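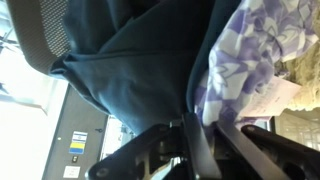 What does our robot have to do by the end of the term? It has to take one piece of clothing from a pile of clothes, lift it so that no other piece comes with it, and put it in the place where it belongs.

I write this question at the top because our teacher of the Pludthorpe course told us to start each week of the diary with the same question, and to see if our answer changes. In the first week my answer was one full page. Now it is one sentence. I think this is progress, but I am also a little sad for my full page, which had a drawing.

Today I stayed with the robot from nine in the morning until almost six. My task is the gripper, so I do not decide where the arm goes, I only decide how the fingers close and how hard. Before this course I believed that closing two fingers is the easy part. With a wooden block it is easy. A block has sides and it waits for you. A cloth has no sides. You close on it and you do not know if you hold one layer or three, or if you hold the shirt you wanted and also the sleeve of its neighbor.

We have a number for the closing force, and in our program it can go from zero to 400. I had it at 400 in the morning, because I was afraid to drop things. At this value the thick dark fabric is fine, but the thin ones come up in twos. Then I tried 300 and it was better for the thin ones. I wanted to find one value for everything and I spent two hours for this wish. After lunch I gave up and made a small table in the program, with one value for thick and one for thin. It is not elegant. The Waltodmont team did the same last year, it is written in their report, and I had read this report and I still lost two hours.

Another thing I learned is about the folds. If the fingers come down across a fold, they find something to pinch. If they come down along the fold, they slide on both sides of it and close on very little. In my language we have a special word for the top line of a fold, and I looked for the English one in the dictionary and found "ridge," which was also the word for mountains. I like this. I named the variable ridge_angle and everybody in the group understood it at once.

Our list of attempts is now at 1,138. I remember when we were happy to write the first ten. Each attempt has a short note, and the notes from the last weeks are very short, sometimes only "ok" or "two pieces." I must write better notes. When I read my own "strange" from March I have no idea what was strange.

In the afternoon we worked on the lifting. The question is how high the arm must go before it moves to the side. If it is too low, the cloth pulls on the pile. If it is very high, we lose seconds in every attempt, and at the Mallstead competition the time is counted.
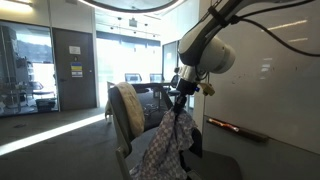

Ayaaba, who read my pages before I handed them in, wrote next to this paragraph: "You speak about height as if it is one number for all the clothes. A towel is long and a sock is short. Why not lift until the lowest point is free, and stop there?" I read it twice. It is a good remark and it gives me much work. To know the lowest point we must see it, and our program looks only at the place where the fingers close. I answered in the margin that I will try it with four pieces first, two long and two short, and measure the difference in time.

Then I was not sure if I only wrote this to be polite, so I started a new page in the notebook with the title "lowest point," and now I have to do it.

Some small things, so that I do not forget them:

The order of the commands in the start file is wrong again. The gripper must open before the arm goes to its first position. I corrected it on my computer and not on the shared one.

The table for thick and thin needs a third line for things in the middle. I do not know the word for such fabric. Medium, maybe.

For the report I must explain the word "success." We had a long discussion. I say it is a success when one piece is in the right place. The others say it is a success also when it falls once and the robot picks it up again by itself. In the rules of Mallstead there is nothing about this, I looked two times.

At home I had my own laundry waiting on the bed. I watched my hand while I took a shirt from it. I moved the cloth a little with one finger first, before I took it, and I never noticed before that I do this. Tomorrow I will ask the group if our robot can push a little before it closes.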